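Cleltholm library to open longer in the evening from August

24 Feb 2021

The public library in Cleltholm will stay open until eight in the evening on four days of the week, after the town council voted for the change on Monday night. The new hours begin in August and will be tried for one year.

The decision follows a petition signed by 3,503 residents, many of them from the Vekstead district, where the small branch library was closed two years ago. People there have asked several times for a solution, as the last bus home leaves long after the main library has already locked its doors.

"I work until half past five, and my children finish their sport at six," said Ronaldo Cavalcanti, who started the petition. "For us the library was open only on Saturday, and on Saturday it is full. I am very glad, but I will be more glad when I see the lights on in the evening."

The council voted 18 to seven in favour. Those against said that the money should first go to the roof of the swimming hall, which has waited longer for repair. The longer hours will be paid from the town's culture budget, and two new part-time posts will be advertised in the spring.

With the new hours, the reading room on the upper floor will have 32 places for quiet study. The ground floor will be used for evening courses -- among them language lessons, help with tax forms and a hobby evening for adults. Places on the courses are free, but it is necessary to register at the desk or by telephone.

The bus company Sokden has said it will look at the timetable of the Vekstead line before the summer, so that a bus stops in front of the library shortly after closing time. It has not yet made a promise.
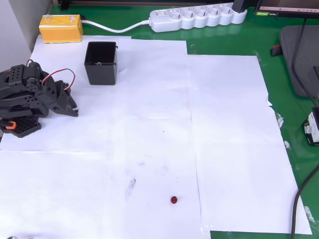 Sheets of paper and a red bead on a green work table.

Residents can send their wishes for the evening courses to the library until the end of March. A box for paper forms stands also in the entrance of the town hall. The council will discuss the results of the trial when the year is over, and will then decide if the hours stay.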